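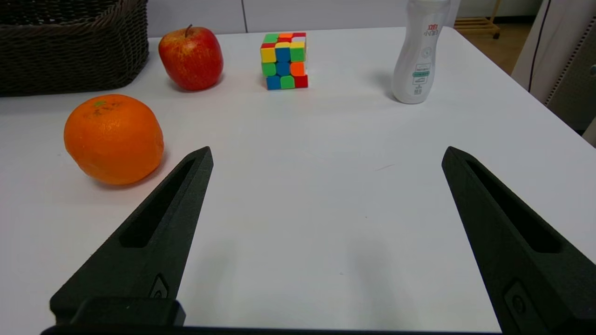 Penrose Community Kitchen
Fruit table and prep bench: monthly inspection, November
Checked by: Alfie Kettle
Time: 7:30 am
Marks used: OK / Fix / Not checked

1. Table surface clean, no sticky places
OK. The white top shows every drop of juice, so please wipe again after the lunch service, also the edge on the wall side.

2. Table legs steady
Fix. One leg moves a little when I push from the side. I tightened the bolt by hand but it needs the proper key from the Nirkus box.

3. Loose fruit checked for mould and soft spots
OK. An orange with a small greenish spot near the top, probably where the stem was, may be its normal colour. Press it with the thumb before you throw it in the compost. Apples: look closely around the stem, the bruise often starts there.

4. Wicker basket, inside and outside
Fix. The weave is tight and dark, so crumbs and old peel are hard to see. Take everything out, shake it outdoors and use the dry brush. Do not soak it.

5. Fruit washed before cutting
OK. The colour of the water was good.

6. Fridge temperature, 3 degrees
OK. I read 3 on the Kidus thermometer.

7. Knives and peelers put back in the rack
Fix. One peeler was left in the sink. Somebody can cut the fingers on it.

8. Floor dry under the bench
OK.

9. Rubbish and compost bins, lids closed
OK, but the compost was almost full at this hour. Please empty it in the evening.

10. First aid kit, Voritz cabinet
Not checked. The key was not on the hook. I will ask at the office.

Items 2, 4 and 7 to be repaired or done before next inspection. Please write your initials beside the item when it is finished.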